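Two cups

She got the call at 2, the dead part of the afternoon, and was on the tram to Vandwood before she'd finished her coffee. August. No air. Her shirt stuck to the seat.

Jutora needed hands. That was how the man on the phone put it. Hands. Their regular one had quit, or been let go, he was vague on it, and there were 140 runs still owed and a truck coming for the hard drives.

Freya Sugden had good hands. Sixteen years of dental work, bridges and crowns, other people's mouths cast in plaster. Then Tunstall closed the lab and sent everybody a card. So - hands for hire.

The man met her at the elevator. Lanyard, no name on it.

"You'v done this before?"

"Two weeks at Plorora. Towels."

"Towels," he said, like she'd told him she had a cold. "This is cups."

He sat her at the leader rig. Two light little arms, a handle on each, triggers for the fingers. She moved, the big ones on the table moved. Same as Plorora except the chair was worse. He gave her the rules fast. Slow is fine, stopping is not. Don't correct in the air. If you drop it, finish the run anyway and press the left pedal so we know it's a bad one. Lift, tip, hand across, set down. Go.
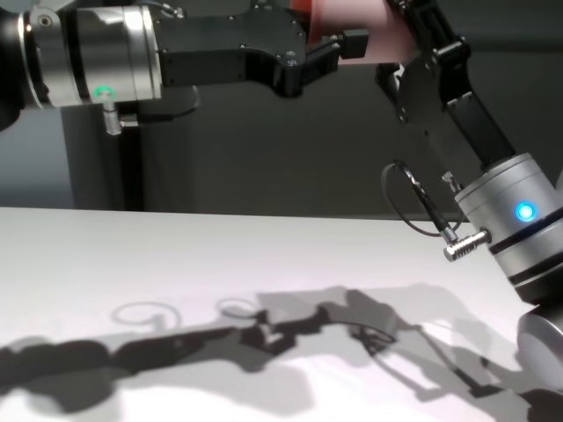

She dropped the first one. Pedal. Dropped the second. Pedal. The third she held so tight the trigger buzzed under her finger and she let go out of pure fright.

"You're thinking about the cup," the man said. "Think about the wrist."

She had been thinking about her mother, in fact. Her mother at the kitchen table, the stroke four months behind them, and Freya's hand over hers on the handle of a mug. Lift, Mum. Now tip. No, let me. No, you. The therapist had said not to do it for her. Said the arm has to be shown, over and over, 500 times if that's what it takes, and it has to be the same way every time or it learns the muddle.

They got to 30 maybe. Then there was the second stroke.

"Wrist," said the man.

"Yes. Sorry."

Fourth one she got. Came down beside it, fingers low on the side, squeezed, lifted. Elbow out a little so the other arm could get in underneath. It wobbled between the two grippers and she held her breath and the second one had it. Set down. Right pedal.

He wrote something. Didn't say good.

After that it went. Five, six, nine in a row. She lost track and was glad to. There's a place you get to with hand work where you're not in it anymore, she used to get there with wax, carving a molar, look up and it's dark out. The arms stopped being arms. She reached and there was the cup. 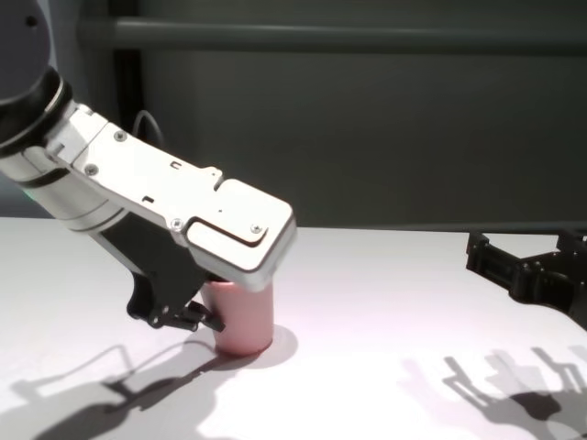
Photo: Jutora, Vandwood floor

Around five a girl came in with sandwiches and stood watching the screen. Just a kid, pencil in her hair.

"You do a thing," she said.

"What thing?"

"Before you grab it. You sort of wait. Like you're asking."

Freya hadn't known. She did the next one and there it was, a little hang in the air above the rim, half a second, nothing. Then down.

"Should I stop?"

The girl looked over at the man. He was on the phone, back turned, saying yes, yes, tonight, I know what I said.

"The last guy just went in," the girl said. "Like picking up a hammer. The model does it too now, the old one. Goes in like that. Cracked three." She pulled the crust off her sandwich. "I'd leave it."

So she left it. But now she knew about it and it was hard to do right, like walking when somebody says you walk funny. She'd wait too long. Or she'd wait and it'd be fake, a kind of bow. Two bad ones. Pedal, pedal. Her shoulder hurt, the left, deep in.

She shut her eyes for a second between runs. Kitchen. Yellow oilcloth. Her mother's hand had been warm and very heavy, and you did wait, yes, you had to, you put your palm over the knuckles and you waited to feel if there was any push coming from her side. Any at all. Sometimes there was. You went when she went.

She opened her eyes. Reached. Waited, down, lift, tip, across.

The man came off the phone and pulled a chair over and for a long time he just watched, chewing on the lanyard. Outside it had started to get dark and the truck had called to say it was early, or that it was here, she didn't catch which.

"Last block," he said. "Then I want to load it and see what we've got. You can go if you want to. You're paid to seven."

"I'll stay."

"It'll probably be garbage. First night's always garbage."

"I'll stay," she said, and flexed her fingers, and took hold of the handles agian. 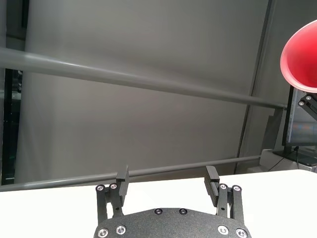
Ten past nine

He made her take her hands off. Right off, in her lap, he wanted to see them. The girl typed something with one finger, sandwich in the other hand still, and hit the key.

Nothing. A fan somewhere.

Then the left arm went up, with a jerk at first, and swung out over the table, and came in crooked. Too far over. It fixed itself. It got above the cup.

It stopped there.

"Frozen," the man said. "Kill it, it's frozen."

"Wait," said Freya.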